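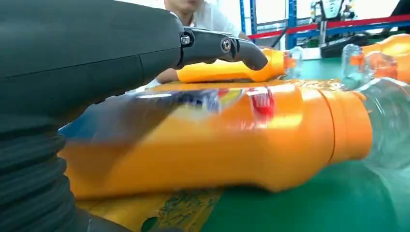 The workshop on Trurkalgate has been building its two-armed robot since February, and the builder we spoke to has worked on it from the start. "The arms were the easy part," he says. "Hands take up all your evenings." For practice they use plastic bottles with orange labels, laid on their sides on a green tabletop. "A bottle rolls if you come at it wrong — you learn a lot from that."

The wiring has been redone twice. He puts the spend so far at £1,677, most of it on second-hand joints from Hämmerli. 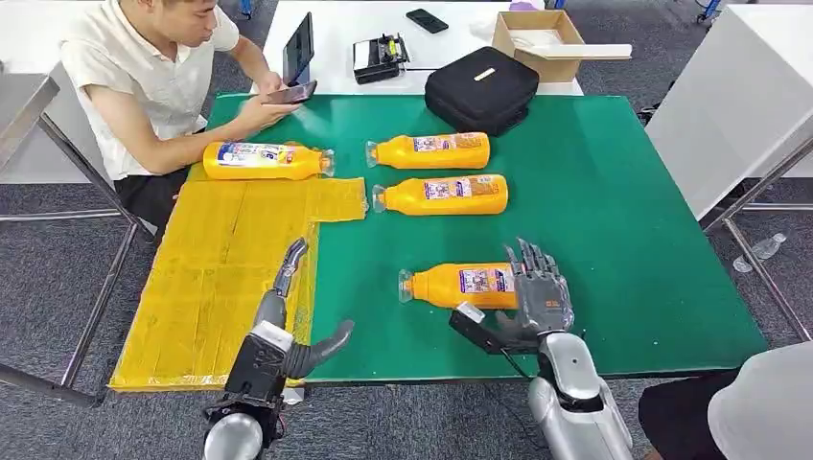 Two different hands

The left and right hands don't match. "We had £600 left and couldn't agree, so we tried both kinds." The control software, Lotitz, treats them separately, and he has logged 157 grasps with it.

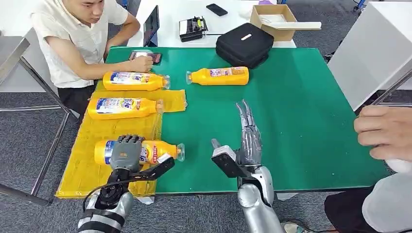
He would like the next version to be lighter. The forearms are heavier than he planned, and the shoulder motors get warm after an hour. New brackets are on order from Basisitz and should come in August.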